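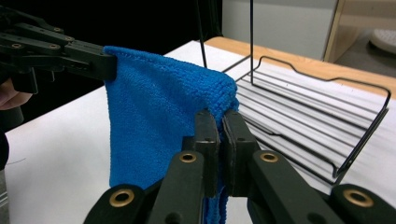

*A blue microfiber towel held above a white tabletop, beside a black wire dish rack.*

## Changes to Shared Kitchen Arrangements at Vokholm House

Residents of Vokholm House are advised that new arrangements for the shared kitchens will take effect at the beginning of February. They apply to the kitchens on all floors of the Resel and Miranda wings and replace the notice posted at each kitchen entrance last autumn.

The new arrangements follow the residents' survey, to which 226 households replied. Respondents were generally satisfied with the condition of the stoves and refrigerators. The most frequent complaints concerned dishes left overnight, shared cloths that were not changed often enough, and uncertainty over who was responsible for the counters after a group meal.

**Linen service.** Cilel, which already supplies bed linen to the guest rooms, will provide clean kitchen towels to every shared kitchen. Fresh towels will be delivered to the cupboard next to the service elevator before 8 a.m. on each delivery day, and used towels should be placed in the lidded bin on the same landing. Residents may continue to use their own towels but are asked to take them back to their apartments. Personal items placed in the bin will go to the laundry with the rest and cannot be traced.

**Dishes.** Items may be left to dry in the shared racks for up to 12 hours. After that time, staff will move them to the shelf under the window, where they will be kept until the end of the month. Unclaimed items in good condition will be offered at the spring exchange table. Knives will be held at the front desk and returned on request.

**Group meals.** A household or club that reserves a kitchen is responsible for it until the end of the reserved period, including the floor and the sink strainers. Reservations remain limited to 2 per household each month. The Miranda wing kitchen on the ground floor seats 46 and may be reserved for larger gatherings with the approval of the house office. Requests should state the expected number of guests and whether the ovens will be needed.

**Charges.** There is no increase in the monthly service charge as a result of these changes. The linen service will be paid for from the existing housekeeping budget and reviewed with the annual accounts.

Work to replace the faucets in the Resel wing is being scheduled separately. Affected floors will be notified in writing, and residents will have use of the Miranda wing kitchens while the water is shut off.

Questions about the new arrangements should be addressed to Bronisława Śliwiński at the house office, in person or by a note left in the office mailbox. Large-print copies of this item are available at the front desk.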